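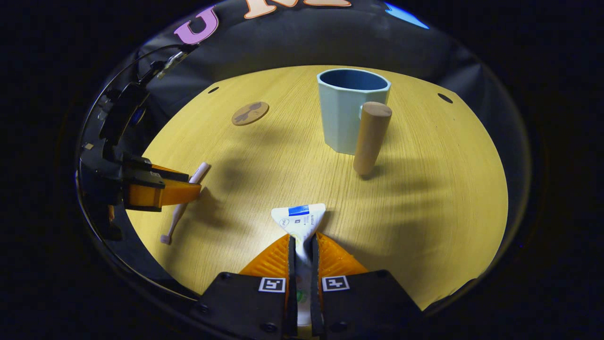 Getting the last of the toothpaste out of the tube

Updated 2024-12-19

Quick one. There's more left in a flat tube than you think, and it takes a couple of minutes to get it. Works for hand cream and tomato paste too, pretty much anything in a squeeze tube with a crimped end.

What you need

A hard flat surface. Tabletop, counter, edge of the sink.
Something with a straight edge — ruler, comb, back of a butter knife.
One big binder clip or a clothespin.
Scissors, but only for the last step.

Step 1. Cap on, tight. Skip this and you'll be wiping down the table.

Step 2. Stand the tube up with the crimp on top and the cap at the bottom. Hold it by the flat part and give it a few good shakes downward, like an old thermometer. Moves the loose stuff toward the neck.

Step 3. Lay it flat. Put the straight edge right against the crimp and drag it slowly toward the cap. Press hard. Flip the tube, do the same on the other side. Don't use the sharp side of a knife, I split a Claretine tube that way and it went everywhere.

Step 4. Fold the crimp over. Make the first fold narrow, no wider than a pencil. Crease it with your thumbnail. Then keep rolling toward the cap, tight as you can, until you feel it push back. The first fold is the one that matters, if it's fat the whole roll is fat and you run out of tube.

Step 5. Clip the roll so it doesnt spring open. Plastic tubes always want to unroll. The old metal ones stayed put.

Step 6. Use as normal. Every few days take the clip off, roll once more, clip it back.

Step 7. When nothing comes out anymore, cut it. Straight across, a little below the middle. Scoop with your brush from the cap half, then the crimp half. Push one half over the other to keep it from drying out overnight. Don't share a cut tube, everyone gets their own brush in there and it's gross.

How much do you get

I kept track with a Flamton tube back in March. Got 18 more brushings after I would've thrown it out, and 2 of those were from cutting. Your tube may be different. Travel size is hardly worth the scissors.

Do you need a gadget

The Yilma key is fine if your hands hurt — slot the crimp in, turn, done. The Pamum roller looks nicer but the slot is too narrow for wide tubes, had to trim the corners of the crimp to get mine in. Binder clip does the same job for nothing.

Other stuff

Check the crimp before you roll. The expiration date is often stamped there, and once it's folded you wont see it.
Cold tube, stiff paste. Run it under warm water for a bit, cap on.
Pump bottles are a diferent problem, doing those in a separate post.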